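Home | Topics | Robotics | Index | Log in

Robot fleet planning

Robot fleet planning is the work of deciding how many mobile robots to buy, what to buy with them, and how to pay for them over their service life. The term is used mostly for wheeled machines that travel on sidewalks, campus paths and park roads.

Costs

The purchase price is only part of the budget. Chargers, spare batteries, a data plan, insurance and repair hours are usually listed on separate lines. In the Tokemthorpe plan, adopted in November, 14 robots were bought outright and 2 more were leased from Grorent as spares. Tires and batteries were budgeted for replacement after four years. Training was left out of the first draft and added later.

Site survey

Buyers normally survey each route before ordering. Path width, curbs, slopes and network coverage are recorded. At Villanueva the survey took 30 days and led to a change of wheel size.

Night operation

Routes used after dark are surveyed a second time. Lamps can wash out one part of a camera's view while trees beside the path stay almost black, and motion blur hides surface detail. Planners may pay for better cameras, added lights on the robot, or a lower night speed, which lengthens trips and can raise the number of machines needed.

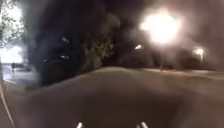

Paved path at night, seen from a robot. Parts of its body show at the bottom.

See also: Battery leasing; Plullitau path network; Route survey

Last edited 24 Apr 2018 | Contact | Copyright | Back to top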